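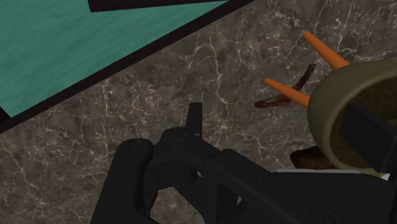 I've been cooking on induction for three years now and I still get a small thrill when a full pan of water comes to the boil before I've finished chopping an onion. So when my old plug-in hob finally gave up in January, I didn't spend long wondering whether to replace it with the same sort of thing. I did spend a long time wondering which one. The new one had to live on a worktop with no spare room, and it had to look all right there too, as I'm fond of dark stone – a brown-grey marble with thin cream veins running through it like fine cracks is my idea of a handsome kitchen surface – and I'm not keen on covering it up with a shiny white slab. In the end I bought the Saladska single-ring portable hob, in black, and I've now used it nearly every day for long enough to have proper opinions.

First, the basics. It's a single ring with a glass top, a dial on the right and a row of touch buttons on the left. It cost me 66 pounds in a sale, which felt like a lot for one ring until I remembered how much I'd spent on takeaways while the old one was broken. It plugs into an ordinary socket, and the lead is long enough to reach mine without an extension, with a bit left over to tuck behind the bread bin.

The dial is the thing I want to shout about! Nearly every portable hob I've tried makes you prod at plus and minus buttons, usually with a wet finger, usually while something is boiling over. The Saladska has a real knob that clicks as you turn it. You can go from full heat to a bare simmer in one twist, without looking, and I do it constantly. Making custard on my old hob was a nervous business. On this one I stood there stirring with one hand and nudging the dial with the other, and got a smooth, thick custard on the first go.

Low heat is where it really earns its place. You can set it by power or by temperature, and the lowest temperature setting is 70 degrees, which I've found perfect for keeping soup warm while the slow eaters catch up. I've melted chocolate straight in a small pan on it, no bowl over hot water, and it stayed glossy. I've also done a very slow pan of onions, the kind that take most of an evening, and they went a lovely deep brown with hardly any sticking. There's a faint pulsing as the ring switches itself on and off to hold the heat (you can see it in a sauce, little bursts of bubbles and then a pause) but it's gentler than on my last one and it hasn't caught anything yet.

At the other end, full power is plenty for one pan. Pasta water is quick. Searing is good too, as long as you let the pan heat through evenly first. My heavy Henditz frying pan is wider than the ring, so the middle gets hot well before the edges do, and if you whack it straight up to the top you'll end up with a pale rim round your pancakes. Start in the middle of the dial, give it a couple of minutes, then go up. I wish the booklet mentioned that, but the booklet is mostly drawings of people not putting it in the bath.

Now for the pans, because that's the question I get whenever I rave about induction. Yes, they need to be magnetic. If a fridge magnet sticks firmly to the bottom, you're fine. Mine all passed apart from a little aluminium milk pan I've had since I was a student, and I was sad about that for an afternoon. I replaced it with a Cusi milk pan that has a pouring lip on both sides, and I love it more than is reasonable. It's small, and some hobs won't recognise a small pan at all, but the Saladska picks it up every time as long as it's sitting in the centre. Move it off to one side and you get three sharp beeps and a flashing letter.

Ah yes, the beeping. It beeps when you turn it on, it beeps when you turn it off, it beeps when you lift the pan for longer than a few seconds. There's no way to turn the sound down that I can find. The note itself isn't too awful, but if you get up early to make porridge, as I do, the rest of the household will know. I've tried sticking a bit of tape over where I think the speaker is, and it made it sound cross and muffled, so I took it off again.

The fan is the other noise. It's a steady whoosh, louder than my old hob on high power and quieter on low, and it carries on for a minute or so after you switch off. I can hear the radio over it. My last hob had a rattle that drove me up the wall, so a plain whoosh is fine by me.

Cleaning is a treat. The glass is flat right to the edge with no raised trim, so there's no groove to catch rice and old gravy. I wipe it with a damp cloth and dry it with a tea towel. After a bad jam spill I used a scraper, held nearly flat, and it came up without a mark. The dial pulls off for washing, which I only discovered after weeks of picking at it with a cocktail stick. The underside has four rubber feet and they grip well – on a polished worktop it doesn't slide about when you're stirring something stiff, and I've given it some fairly rough risottos. Do lift it and wipe underneath, though. Crumbs get in there from who knows where.

Before buying I also borrowed the Janix two-ring model from work for a weekend, so I can compare them a little. The Janix is a good hob. It has a timer you can set for each ring and it's quieter. But it shares its power between the two rings, so if you want a fast boil on one side, the other drops right down, and I found I was cooking one thing at a time anyway. It's also so wide that there was nowhere left to put a chopping board. If you've got the space and you do a lot of gentle cooking in two pans, have a look at it. I was happy to give it back.

A few smaller points. The timer on the Saladska goes up in single minutes, so setting a long one means a lot of prodding, though if you hold the button down it speeds up. The display is bright and easy to read from across the kitchen. The child lock works, and also works on adults who don't know it's there. The power settings go up in steps, and there's a jump between 1,000 watts and the next one up that I'd like to see filled in, as that's just where I want to be for frying eggs. I get round it by lifting the pan for a moment (beep!).

I'd buy it again tomorrow. It's going on holiday with us in the summer, wrapped in a bath towel in the boot, and in the meantime there's a pot of beans on it that needs a stir.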